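**Visit to Nolley College, August 24, 2024**

Registration for the offer-holder day closed at 11, and by then the queue had reached the porter's lodge. I was in the group led by Leszek Adamczyk, a second-year engineering student, with eight other applicants.

The first stop was Tranerik, the first-year hall. Rooms are let for the full teaching year, with one kitchen to each corridor. Laundry is paid by card. Quiet hours start at 11 in term and are extended during the March exams.
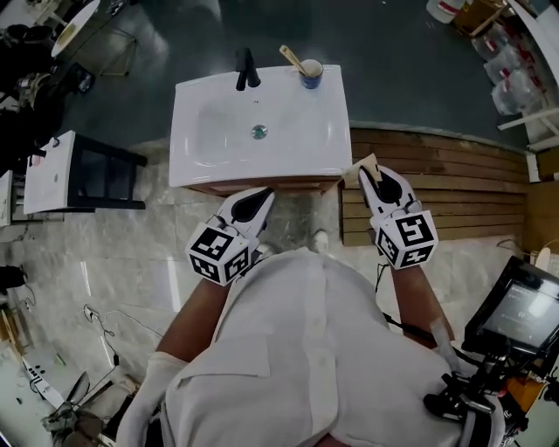
Contact time in first year is 9 lectures a week plus two tutorials. Problem sets are issued on paper and handed in at the Gisler building, ground floor. Late work loses a fixed share of the mark – there is no appeal below second year. Leszek said the weeks with a lab report and a test together were the hard ones, and that he had stopped going home at weekends in those.

Lunch was in the Pimik canteen. The soup was acceptable. The library tour was short, as the upper floor was shut for rewiring.

Travel back took over 8 hours with the coach change. Applicants coming from the north should book the earlier service and ask for the fare form at the desk before leaving.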